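About Skonden

Skonden is a travel guide to hot springs, mud baths, salt pools and the other places where people are told they will feel ten years younger by dinner. We started it in a September that was too wet for anything else, after paying good money to sit in what was described as a "sacred thermal lagoon" and was, as far as either of us could tell, a pond near a boiler.

There are two of us. Inês Cunha does most of the traveling and Albertina Carvalho does most of the reading, which means old maps, parish histories, water reports if the owners will send them (they often won't). We both write. We argue over every page before it goes up, and the grumpier version usually wins.

14 shares

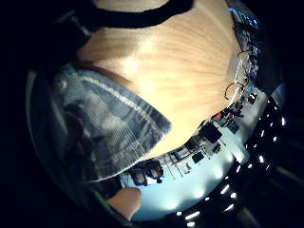

What we look for is pretty plain. Is the water warm when it comes out of the ground, or does it get help? Who says the spring is ancient, and when did they start saying it? A lot of legends seem to be about as old as the parking lot. We don't mind a made-up story if it's a good one, but we'd like the sign to admit it. At Ploltach, the sign says pilgrims have climbed to the upper pool for 2,000 years. We asked where that number came from and were sent to the gift shop. The gift shop sent us back to the sign.

We still liked Ploltach. The lower pool is quiet, the woman at the gate gives fair change, and the sulfur smell is at least real.

What we don't do

We don't take free stays, and we don't run "partner content." We have been offered both, mostly by places with new robes and old plumbing. We don't tell you that mud cures anything. Some people come out of the baths at Gouveia saying their knees feel better, and maybe they do; they have also been lying down all afternoon. If you have a medical problem, ask a doctor and leave us out of it.

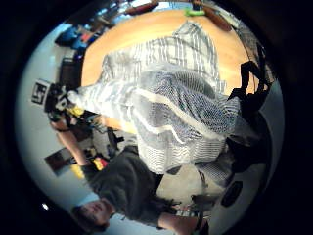 Packing advice is the one area where we've given in to readers. For a long time we refused to print any, on the grounds that adults know how to fill a bag. Then came the letters about ruined swimsuits. So each guide now has a short note on what to bring, and the first item is always a cloth you don't care about, something striped in gray and white like the one bunched up on the table, where a new stain has some competition. Leave the good towels at home. The "mineral-safe" towels sold at the counter look to us like towels.

The guides

Each guide covers one place and costs nothing to read. We have 32 of them up, which is fewer than we planned. Rernia has been rewritten twice, once when the owners changed the story of how the spring was found and again when they changed it back. The mailing list has 3,555 names on it, and we suspect a fair share of those never open the thing.
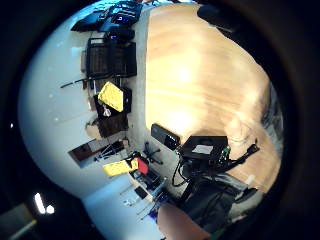
The tabletop, with something yellow at the far side.

If you run a spring and think we've been unfair, write and tell us what we got wrong. Send the water report along with it. We have corrected pages before and will do it again, with a note saying what changed. If you just want us to use the word "magical," save yourself the stamp.

Page last updated 5/28/20. Opening hours in the guides may be out of date, so call before you drive anywhere — and ask whether the pool is open, too. At Gouveia those are two different questions.

2 comments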